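Gear Mounting Station, two-shaft (Warateck)
Equipment list > Robot arms and stations > Loan and purchase

Price new: $1,704
Loan to member clubs: $254 per term
Level: second-year club members and up
Arms: not included
Last checked: Dec 21, 2022

What it is

A station for teaching a robot arm to put a gear on a shaft. You get an upright rail, two short metal shafts that stick out sideways from it, their brackets, a backdrop and the big blue plastic spur gear. Students bring the arm and the program. The goal is to get the gear onto a shaft without dropping it, and later to take it off again and try the other one.

Warateck sells it as "a complete automation course in a box." It isn't complete, and there isn't much of a course. The lesson binder is 31 pages, a good part of it safety text you have already read somewhere else. What you are paying for is the rail and the shafts, which are good, and a task that is harder than it looks in the sales video.

We use it with the black Trirnine arms the club already had. Any small arm with a two-finger gripper should do if it can reach the upper shaft, so measure before you order. The catalog gives reach from the base of the station and leaves out the length of the gripper.

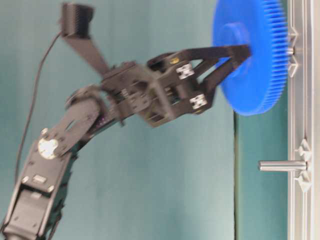
Bringing the large gear up to the upper shaft. The lower shaft is free.

What students get out of it

Mostly they learn about lining things up. The gear is wide and the hub is small by comparison, so the natural place to grip is near the middle. That is also where the fingers are most likely to get in the way of the shaft. Every team we have had on this station found that out for itself, and I would let them. It makes a better first session than anything in the binder.

The other lesson is that a saved position is worth less than students think. A program that ran well before lunch can miss after somebody leans on the table. Warateck's answer is to bolt everything down. Do that, but don't expect it to fix a gripper that picked the gear up slightly crooked in the first place.

Da-eun Nam runs the advanced group and likes the station more than I do. Her view is that a task with a clear finish is rare in club robotics – the gear is on the shaft or it isn't – and that students argue less about whether they are done. I agree with her there. I still think $1,704 is a lot for it.

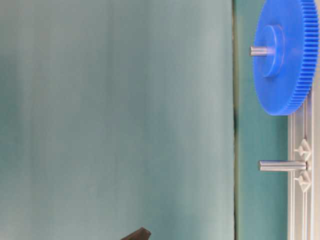 The claims, and what we make of them

"Ready in one class period." Only if the arm is already set up and someone has done it before. Plan on two for a new group, plus time to find the right hex key.

"Rated for 1,000 mounting cycles." The binder doesn't say what happens then, or which part was being rated. We haven't kept a log, so I can't tell you if it's true. Look over the gear and both shafts before each term and don't rely on the number.

"Works with Nuvau." The Nuvau simulator will load the station model, and students enjoy it. The model treats the gear as a perfect part held in a perfect grip. Programs that score full marks in Nuvau still need a long afternoon on the real rail. Use it for checking reach and for teaching people not to drive the arm into the upright. I wouldn't grade on it.

"Sensor-ready." This one needs care. It means there is room in front of the rail for an arm with something extra mounted on it. No sensor comes with the station, and the sensor lesson in the binder is a single page. If your team wants to work with sensor data, budget for the parts and for an adult who can help with the code.

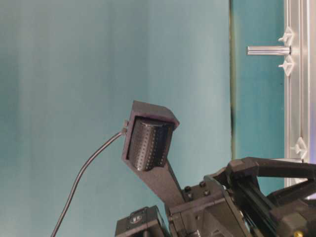
Sensor housing on its support arm, with the cable running off to the left. Not part of the Warateck kit.

Watch the cable. A thin one that hangs in a loose curve is fine with the arm parked and may not be fine at full reach. Have students run the whole motion slowly by hand and look at the cable the entire time. We put this on the checklist in March and it has stayed there.

One arm or two?

The basic lesson needs one. The Ackah student challenge has an open class that allows two, and a few teams have asked to borrow the station for it. A second arm does open up better problems: who moves first, who waits, how close is too close. It also doubles the setup and gives you two grippers that can meet in the same small space.

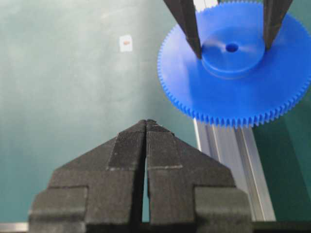 My advice is to hold off on the second arm until a team can mount the gear with one, several times in a row, with no hand on the table. Most teams that start with two spend the term untangling the timing and never get good at the mounting. Da-eun would let them try sooner, and her group is free to.

Before you borrow

Check that your table is stiff. Ours wasn't, and we blamed the arm for a month.
Bring your own clamps. The ones supplied are too shallow for a thick tabletop.
Return the gear with the station. Spares are sold only as a set with parts you won't need.
Loans run for one term. Renewals depend on who is waiting.

Should you buy one?

If you have one club and one arm, borrow it. A term is enough to get through everything it teaches, and the money is better spent on spare servos. A school running several groups a year can make a case for buying, especially if a teacher is willing to write proper lessons to replace the binder.

Loan requests and questions about arm reach go to Panagiotis Antoniadis at the equipment desk. Include the make of your arm and the depth of your table.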